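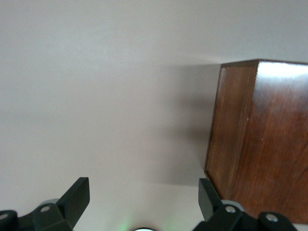 Shellac turned white and cloudy under a plant pot, can I fix it without stripping everything?
Finishing and Restoration
Posted by Lenni Nieminen, 12/03/2022
Viewed 1278 times

Hello all. First, sorry for my English, I read it better than I write it.

I have a small side cabinet that came from my wife's grandfather. He was a carpenter in a village and he made it himself, we think in the fifties. It is birch under, with a darker veneer on the top and the door. My wife says it was always finished with shellac, and I did the test with a drop of alcohol on the back edge, where it got sticky after a short moment. So I am quite sure it is shellac and not lacquer.

We had a plant on the top for one winter. The pot had a saucer, but the saucer was the kind from clay that is not glazed, and I learned too late that the water goes slowly through it. Now there is a white ring, and inside the ring a cloudy area as large as my hand. The surface is smooth when I touch it. There are no bubbles and the veneer does not lift, at least I can't feel it with the fingernail.

What I did until now:

I waited three weeks in a dry room. It got a little better at the outer side and then stopped.

I tried mayonnaise, because my mother-in-law told me to. I left it overnight. In the morning it smelled and the ring was the same, maybe a little less white, but I think this was only the oil making it look darker.

I bought a bottle of furniture renewer called Fondivow at the hardware store. The label says "for all finishes" and has no list of what is inside. I have not opened it yet. The man in the store said it is good but he also said the same about everything on that shelf.

I do not want to strip the whole cabinet. The color on the door and on the top match very well and I am afraid that I will never get them the same again. Also there is a small mark from his pencil near the hinge, under the finish, and my wife would be very sad to lose it.

So, is there a way to take out the cloud only in this place? And should I use the bottle or give it away?

Thank you for any advice.

Raimo Laaksonen
Member, 3733 posts

Hello Lenni. Please keep the bottle closed for now. I do not know this product, but when a label says "for all finishes" it is often oil with some solvent in it, and sometimes silicone. If there is silicone in it, you can have trouble later with every new finish you put on top. You get small round holes which the people call fish eyes. Maybe this one is harmless, but you can't see it from the label, so I would not risk it on a piece with a family story.

What you have is called blushing. Moisture went into the shellac and stayed in there. If the mark is white or milky, the damage is in the finish. If the mark is black or dark gray, the water went through into the wood and this is a different and longer work. Yours is white, so you are on the lucky side.

I would go in this order, from the weak method to the strong one, and stop as soon as you are satisfied.

First clean off the mayonnaise. I am serious, the oil film must go before you do anything else. Use a soft cloth with a little mineral spirits. It does not dissolve old shellac. Change the cloth often and let the top dry until the next day. Open the window.

Then try gentle heat. Take a hair dryer on the low setting, keep it a hand's length away or more, and move it all the time. Put your other palm on the wood next to the place. If it is too warm for your palm, it is too warm for the shellac. Do this for a few minutes, let it cool completely, and look again. Sometimes the cloud becomes smaller each time. Do not use an iron with a towel, which you will find in many videos. Shellac becomes soft quite early and you can print the pattern of the towel in it. I did that on a sewing box and the pattern is still there.

If the heat does not finish the job, use alcohol, but very little of it. Make a pad: a piece of wool or cotton in the middle, an old linen or cotton cloth around it, with no folds on the under side. Put a few drops of denatured alcohol on it and press it against the back of your hand. It should feel cool but it should not leave your skin wet. Then go over the cloudy place in light strokes, like an airplane that touches the runway and goes up again. Never put the pad down and never stop on the surface. Three or four strokes, then wait ten minutes. The alcohol opens the shellac for a moment and lets the moisture go out.

It will look dull in this place afterwards. That is normal. When the white is gone, you can put a little thin fresh shellac over it with the same kind of pad. For the top of a side cabinet you need perhaps a spoon of it. Buy flakes and mix them yourself if you can, since the ready mixed one in the can is often old, and old shellac does not dry hard. Which color of flakes depends on your cabinet. For a brown or reddish veneer I would take a blonde or a light amber one and not the dark one, because the color comes already from what is under.

For the last step, if the shine is too strong against the rest, wait a week and rub it with very fine steel wool (the 0000) and a bit of wax, always along the grain.

Please try the alcohol pad first on a place that nobody looks at. The inside edge of the door is good, but on the side without the pencil mark.

One more thing, the humidity in the room. If you do this on a rainy day the alcohol can take moisture from the air and make a new cloud. Then you think you did it wrong, but it was the weather. I always wait for a dry day, and in November I almost do not work with shellac at all.

Oskari Hirvonen
Member

Just sand it with 600 and put polyurethane on. Then you can put ten plants on it. I did this with my table and never had a problem again.

Reijo Kinnunen
Member

I would not follow the advice with sanding here. Old veneer can be thin, and on the edges somebody has maybe sanded it already once before. When you are through the veneer there is no way back, only new veneer. Also the pencil mark. If you put polyurethane on top of shellac which still has its natural wax in it, it may not hold well and it can come off in pieces after some time. For a kitchen table with solid wood I understand Oskari, everybody has his own needs, but for this cabinet no.

I agree with most of what Raimo wrote. I want to add some points from my own work with a desk, which had the same problem from a vase.

With the hair dryer I had almost no result. Maybe my stain was older. The alcohol pad took the cloud away, but I needed three evenings. On the first evening I was impatient and made the pad too wet, and it stuck to the surface and pulled a small piece of the finish with it. If this happens to you, do not touch it and do not try to press it flat. Leave it until the next day, when it is hard, and then make it level with the fine steel wool and some drops of oil. After this it can be filled slowly with thin shellac. In my case you can find the place only if I show you.

About the strength of the mix. I weigh the flakes on the kitchen scale and make it weak, one part flakes to 8 parts alcohol by weight. It is slower, but the mistakes are smaller too. Write the date on the jar. I throw mine away after half a year. You can test a drop on a piece of glass: if you can still press your nail in it the next day, it is too old.

If you cannot find the flakes in a normal hardware store, look for a store for people who repair guitars or violins. They often sell small bags, and you don't need much.

For the plant, please get a saucer from glazed ceramic or plastic and put cork under it, with small feet so the air can go through. A cork plate directly on the wood can hold the water also, I have seen it at my neighbor Mäkelä's house on a very nice old chest.

And use gloves with the alcohol, keep it away from the stove and from candles. The cloths should lie flat outside to dry before you throw them in the trash.

Lenni Nieminen
Original poster

Thank you very much to all who answered. Also to Oskari, but my wife read your answer over my shoulder and said no.

I cleaned the top with mineral spirits like Raimo said. The cloth became quite yellow, so there was more on the surface than only mayonnaise, probably old wax. After this the ring looked more white than before and I was a bit scared.

Then I did the hair dryer on two evenings. The cloudy area in the middle is now nearly gone. The ring itself is still there, most on the side that was toward the wall. I practiced the alcohol pad on the inside edge of the door and I think I have the feeling for it now – the word about the airplane helped me a lot. I will wait for dry weather and then do the ring.

I have one small question more. When I put the fresh shellac over the repaired place, do I go only over the place, or over the whole top so that there is no border?

The Fondivow I brought back to the store and they gave me the money.

Raimo Laaksonen
Member, 3733 posts

Good that you stopped after the heat and did not continue until something burned. The ring is usually the most stubborn part.

For the fresh shellac, begin only on the place, and let the strokes become lighter toward the outside so you do not make a hard line. When the place has the same level as the rest, do two thin passes over the complete top, from one end to the other. Leave the door alone. Let it harden for a week before you put anything on it, and with the plant I would wait for a month.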